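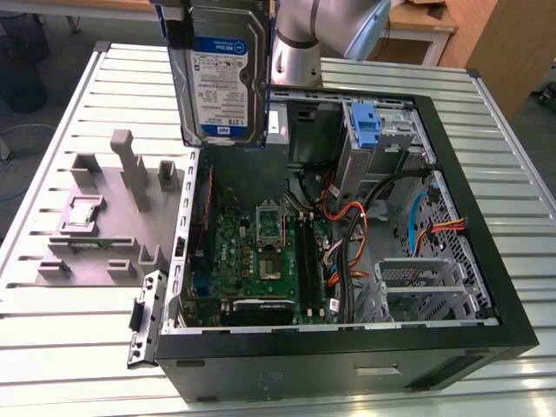

The Joy of the Second-Hand Tower

Every old office computer is a box of small pleasures, and I will defend that to anyone. Lay the tower on its side, slide off the panel, and there it all is: green board, memory slots, and that glorious tangle of orange, red, yellow and black cable spilling out of the power supply!

I caught the habit at Zesarden, the repair night that runs above the old Mansilla print works, where 15 of us turn up in November with dead desktops and cold fingers. The Dells are my favorites. I love a bright blue latch on a drive bay (it begs to be pressed), and I love a hard drive in its caddy, a whole 1.0TB of Western Digital in something you can hold in one hand.

Start with the drive if you've never done this. Unplug the machine at the wall, ease off the two cables, lift the caddy out and read the label. Then wipe it or keep it, but decide before you put it down, or it will join the pile. Mine has three in it, one marked 3412 in pen for reasons long forgotten.

The parts shelf at Kikora sells spare caddies by the handful, and Trorkia, two doors along, still takes bare boards for recycling. Bring a box with a lid. The screws go in a jam jar.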